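Home
Explore
Notifications
Messages
Lists
Profile
More

My landlord has raised the rent by $42 a month and in the same email asked us all to "reflect on what makes a building a community." I have been reflecting since Wednesday. Thread.

First thing I reflected on was the word "reposition." The building is being repositioned. It hasn't moved. I checked on my way in with the groceries.

The management company used to be a man with a phone. Now it's called Wornus, and you can't call it. You open a ticket. I have a ticket open about the radiator that is old enough to have opinions.

Wornus has an app. The app wants to know my mood when I pay rent. There are 6 faces to choose from and four of them are smiling.

Anyway, the increase made me do the thing where you look at listings "just to see." Reader, I saw.

Listing one: "sun-drenched junior studio." What's junior about it? Does it get promoted? It was 288 square feet including, as far as I could tell from the floor plan, the hallway.

Listing two: "partially furnished." I've come to love this phrase. A thing can be partially furnished the way I'm partially fluent in Portuguese, meaning I can order a coffee and then panic. 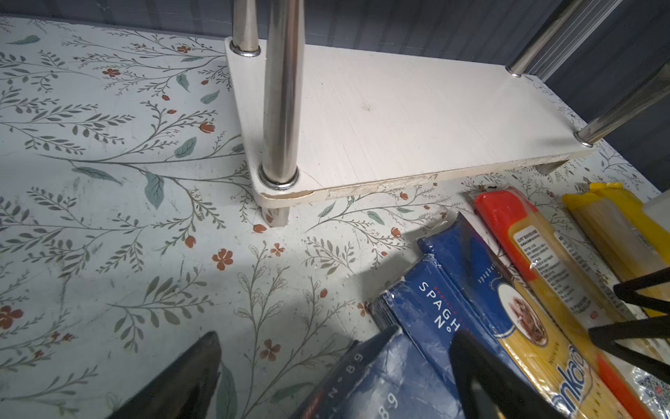
Listing three had an application fee, a fee for processing the application fee, and something called a "welcome reserve." I asked what was being reserved. The agent said my welcome.

My aunt, Marlene Araújo, rented one apartment for most of her adult life and has no patience for any of this. Her advice was to bring the landlord a cake. I explained that the landlord is an app. She said bring it a small cake.

She also told me her first lease was one page long. Mine has a section on wind chimes. I don't own wind chimes. I'd never wanted them until I read that section.

Did go see one place in person, over in Flalgate. The agent was named Rosimeire Bragança and she was the only person in this whole process who told me the truth. I asked if the street was noisy and she just opened the window and let me stand there.

I liked her enormously. I did not take the apartment. There's a bar downstairs called Pap and it has, God help us, a trumpet night.

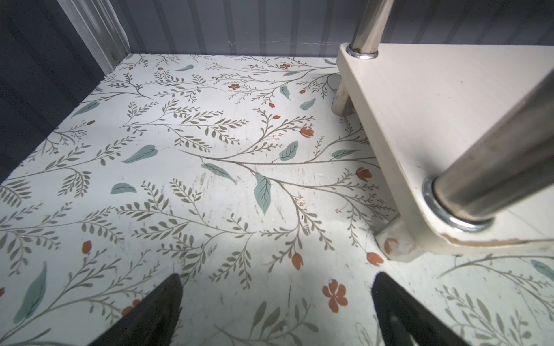
Back home I did the math on moving. Truck, deposit, first month, the day off work, the pizza you owe people. Then there's $395 just to "release" me from my current lease, like a dove.

So at $42 a month I could stay put for nine months before the release fee alone would've paid for the increase. I'm told this is how they get you. They've got me.

Somebody replied asking why I don't buy. Thank you, I'd forgotten about that one!

I've now signed the renewal. The app threw confetti. Then it asked if I'd like to rate my experience of being notified.

Picked the second-least-happy face. It said "Thanks for being part of the Wornus family!" – and closed my radiator ticket.

Opened a new one. Mood: face number five. Will be at my aunt's if anyone needs me, she has heat and she made the cake anyway.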